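Skimside (grasping method)
17 comments · 534 shares

Skimside is a way of getting a robot arm to pick up soft, flat, crinkly things off a table. I've been keeping this page going for a while now, and I try to write it the way I'd explain it to a friend who wandered into the lab, so forgive me if it rambles a little (it does, I've reread it). Last updated 2018-11-30.

Name and background

The name comes from the motion. One finger skims along the tabletop from the side until it meets the edge of the thing you want, and the other finger comes in to meet it. Noman Virk came up with it in July while we were both supposed to be working on something else, a sorting project called Talpur, and he scribbled "skim, side" on the whiteboard. It stuck! Talpur itself was about putting groceries and snacks into the right bins, and it kept getting held up by bags.

Cans are easy, or easy enough. A can has a nice round body, it stays the shape it was when you planned the grasp, and you can come at it from nearly any direction. A bag of chips lying flat is a different animal. It's low, it's shiny, it has folds that change the moment you touch it, and there's air inside that pushes back. Our older planner, Arner, treated everything as a solid lump and aimed for the middle of the lump. With bags it would press down on the pillow of air and the whole thing would squirt out sideways.

How it works

The method has two halves. The first half decides where the bag ends and the table begins, which sounds silly until you've seen what a depth camera makes of foil. Shiny wrinkles come back as holes or spikes. So Skimside doesn't trust the top surface much at all. It looks for the table instead, which is big and flat and mostly well behaved, and then treats any patch where the table goes missing as the thing to be picked up. I love this trick – it's so simple, and it gets you an outline without needing to know anything about the lumpy bits in the middle.

The second half is the motion. The arm lowers one finger pad beside the outline until it's close to the tabletop, slides it in slowly, and watches the force at the wrist. A small steady push means the edge of the bag is starting to bunch up, and the fingers begin to close. A sudden push means you've run into something stiffer (a neighboring can, usually) and the arm backs off and picks another side.

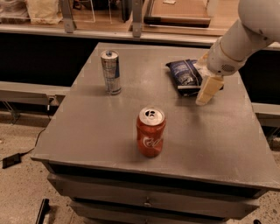
Choosing the side is where most of the fiddling went. In the first version the arm always came in along the short edge of the bag, because that's where the crimped seam tends to be and a seam is a lovely thing to grab. Then we put other items nearby and found the seam was often facing exactly the thing we didn't want to hit. Now every possible approach gets a score for free space, finger clearance and how far the wrist has to twist, and the seam is just a bonus on top. Noman still thinks I weigh the wrist twist too heavily. He may be right.

Results

We ran 1331 grasp attempts, all on tabletops, with a mix of bags, pouches and cans. Skimside beat Arner clearly on the bags and made no real difference on the cans, which was what we'd hoped for. On very full bags it's a bit slower, since it spends so long creeping in. I haven't put the full table on this page because the columns turn to soup whenever I paste it.

Known problems

Nearly empty bags are the worst. They fold under the finger instead of bunching up, and the wrist feels almost nothing, so the arm keeps sliding along quite happily. Textured tables cause trouble too, as the finger picks up friction and mistakes it for the bag. We tried 9 different pad materials for this and ended up back at the second one – slightly soft, flat, with no ridges.

Related methods

Taleo is the closest cousin. It pinches from above and lifts the middle of the bag into a little peak before closing, and it does better than ours when things are packed tightly together. Somebody in the comments asked if the two could be combined, with Taleo taking over when there's no free side. I've started on that, and the switching part works in simulation, but the timing on the arm still needs sorting out.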